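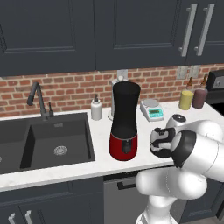
Perguntas frequentes

Volta Emesport - inscrições e dia da prova

Quem pode participar?
Qualquer pessoa a partir dos 16 anos. Os menores de idade entregam a autorização assinada por um dos pais no levantamento do dorsal.

Que percursos existem?
Dois: o curto, plano, e o longo, com a subida da Palma. Ambos partem e chegam ao mesmo sítio.

Preciso de licença federativa?
Não. Quem não tem licença paga o seguro de um dia, já incluído nos 21 euros da inscrição.

A que horas é a partida?
No domingo, às 9h00 para o percurso longo e às 9h30 para o curto. O secretariado abre às 7h30.

Posso usar bicicleta elétrica?
Sim, mas só no percurso curto e sem classificação.

Há abastecimentos?
Um no percurso curto, dois no longo - água, fruta e café. Traga o seu bidão.

Posso passar a inscrição a outra pessoa?
Pode, até 12 dias antes da prova. Escreva a Ayten Aksoy, do secretariado, com o nome e a data de nascimento do novo participante.

Devolvem o dinheiro se eu desistir?
Só com atestado médico.

Onde vejo os tempos?
Nesta página, na segunda-feira à tarde. As reclamações são tratadas por Elspeth Mowat.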